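Foltelis Indoor Air Study: second progress report to the Ferrand Fund

Reporting period ending 16/12/2022

Summary of position

The study measures airborne dust and humidity in small rented offices and workrooms, and compares rooms with and without mechanical ventilation. Work in this period covered the second round of sampling, repairs to the logging equipment and a first pass through the combined data. Sampling is complete for the unventilated group. The ventilated group is two rooms short, for reasons given under Delays. Spending is within the agreed budget.

Sampling

The second round produced 1,551 valid hourly records. A record counts as valid when the particle counter, the humidity sensor and the clock all report within the same hour and the flow check at the start and end of the run agrees. Records failing any of these tests were set aside and kept in a separate file, so that the rule can be revisited if the fund's reviewers prefer a looser one.

Each room was sampled for 60 hours without a break. The first report proposed a shorter run, but the March data showed that rooms cleaned in the evening had not settled by the following morning, and the shorter run gave too much weight to the cleaning. The longer run has been applied to every room in this round. First-round rooms sampled on the old pattern are marked as such and are left out of the comparisons below.

Inlets were placed at seated head height, away from windows and radiators. Occupants were asked to keep to their normal hours and to note any painting, drilling or use of sprays. Most did so. Two diaries came back blank and the rooms concerned have been treated as having no recorded activity, with a flag.
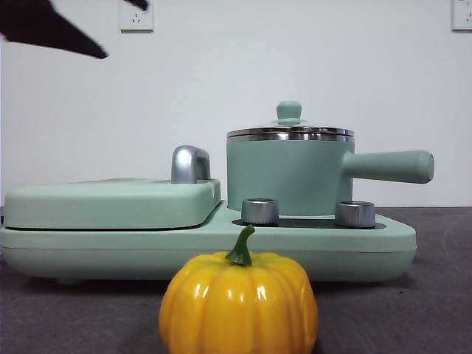 Lamai Somboon

Equipment

Three Pollent counters were used. One developed a drift in its smallest size band and was withdrawn, cleaned and checked against the other two before going back into use. The affected run has been repeated. The humidity sensors gave no trouble apart from one cracked housing, replaced from stock.

The loggers now write to a memory card as well as to the Drunudik data service. This was not in the original plan. Connection at several addresses was poor and the service does not accept late uploads in bulk, so gaps had to be filled by hand. With the cards in place, filling a gap takes a few minutes per room.

First results

These are provisional. In the unventilated rooms, coarse dust rises sharply in the first hour of occupation and falls slowly after the last person leaves. Fine dust follows the outdoor level with a lag and shows little response to occupation. Relative humidity stayed below 60 per cent in all but one of the rooms, a basement with a known damp problem.

The ventilated rooms show a faster fall in coarse dust at the end of the day. The difference is clear in the plots but has not yet been tested — floor covering differs between the two groups and must be allowed for first. Serena Rizzi is preparing the model and will circulate a draft before any figures are released.

Delays

Two landlords withdrew after agreeing to take part. One replacement room has been found and the second is under discussion. If it falls through, we propose to close the ventilated group one room short and not extend the field season.

Budget

Equipment repairs and memory cards were met from the contingency line, of which 4,000 remains. Travel was below forecast. No transfer between headings is requested.

Next period

Sampling of the remaining rooms, completion of the floor covering survey, and a written comparison of the two groups. The anonymised records and the list of exclusions will be sent to the fund with the third report.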